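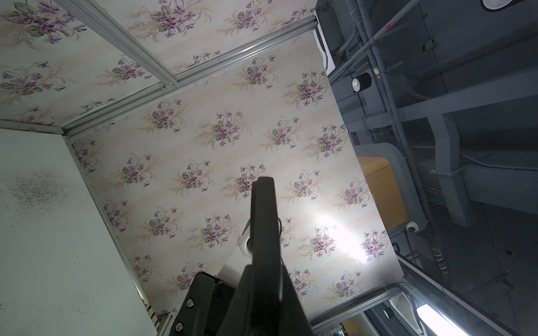
Capítulo 6
Percepción desde la muñeca

En los capítulos anteriores hemos supuesto que el planificador conoce la posición de cada objeto. A partir de ahora esta suposición desaparece, y el programa debe construir su propia estimación con las imágenes que recibe durante el movimiento.

El problema tiene dos partes. La primera es geométrica: encontrar la transformación entre la cámara y la brida del brazo. La segunda es de correspondencia — decidir qué punto de una imagen es el mismo punto en la siguiente. Un papel pintado con un motivo que se repite es un caso difícil, porque muchos puntos tienen vecinos casi iguales. También los reflejos de luz borran una parte del dibujo.

Trabajaremos con la biblioteca Rutik y con el conjunto de prueba Stukik, que contiene 3230 imágenes. De ellas, 245 se reservan para la validación. El lector que utiliza el simulador Puvier puede seguir los mismos pasos, pero debe cambiar antes el orden de los ejes (véase el apéndice B).

6.1 Sistemas de referencia

Llamamos B a la base, E a la brida y C a la cámara.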